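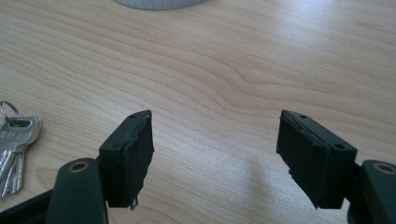
Fivatgate today released Lurnier, a water-based hardwax finish for interior tables, counters and shelving. The product was developed with the coatings laboratory at Staster and is intended for pale woods, where conventional oil finishes tend to deepen the color of the surface within the first months of use. On a light tabletop with long, wavy grain, the contrast between the beige-blond ground and the darker tan streaks is the main visual feature, and a finish that yellows reduces that contrast. Lurnier was formulated to leave it in place.

Release date: 18/10/2022

Composition

Lurnier is a two-part system. Part A is a dispersion of plant waxes and modified linseed oil in water. Part B is a hardener, added directly before use. The mixed product is milky in the can and dries clear. It contains no cobalt driers and no added fragrance. A matte and a satin version are offered. Both use the same binder and differ only in the amount of silica matting agent.

The low color shift results from the choice of oil. Linseed oil in its raw form darkens as it ages, particularly in rooms with little daylight. The modified oil in Part A has a lower share of the fatty acids responsible for this change, and the wax fraction has been bleached without solvents. Some warming of tone should still be expected on woods with a high tannin content, and Fivatgate recommends a test piece for oak and chestnut.

Application

The surface should be sanded evenly in the direction of the grain and cleared of dust. Where the grain curves or forms arches, as is common in flat-sawn boards, sanding should follow the length of the board and not the line of the figure. Lurnier is applied in 2 thin coats with a short-pile roller or a lint-free pad. Excess material must be removed before it begins to set, as pooled product dries to a visible gloss difference under low-angle light.

The first coat can be recoated after 3 hours at normal room temperature and humidity. Light sanding between coats is advised for softwoods, where raised fibers are more pronounced. The surface may be put to light use the following day. Full resistance to water, coffee and household cleaners is reached after 16 days. During this period the surface should be wiped with a dry cloth only, and mats or rubber-footed appliances should not be left standing on it.

Mixed product has a limited working time and cannot be stored. Part A and Part B should be combined only in the quantity needed for one coat. Increased thickness in the mixing cup indicates that the material is no longer usable, and it must not be thinned with water at this stage.

Maintenance and repair

Surfaces finished with Lurnier can be repaired locally. A scratched or dull area is sanded by hand, cleaned and given one thin coat, feathered out into the surrounding finish. Removing the finish from the whole surface is not required unless the wood itself is stained. For routine cleaning, a damp cloth and a mild soap are sufficient. Abrasive pads, ammonia-based cleaners and silicone polishes should be avoided – silicone residues in particular prevent later coats from bonding.

Lurnier is not suitable for floors, exterior joinery or cutting boards. It can be applied over previous coats of Fivatgate water-based oils after light sanding. Surfaces treated with wax polish or lacquer must be taken back to bare wood.

Production and supply

Manufacturing began in September at the Sýkora plant, where an existing line for wall glazes was converted to handle two-part products. Part A is filled into coated steel cans and Part B into smaller bottles, packed together in a single carton at the correct mixing ratio. Partly used cartons can be resealed and kept in a frost-free room. Part A that has been frozen separates permanently and should be discarded.

Trade customers can order Lurnier through their regular Fivatgate distributor from today. Retail sizes will follow once trade orders have been filled. Technical data sheets, safety data sheets and finished sample boards in both sheen levels are available on request from the Fivatgate technical service desk.

About Fivatgate

Fivatgate makes oils, waxes and glazes for interior wood. Its products are sold to furniture makers, joinery shops and specialist paint retailers.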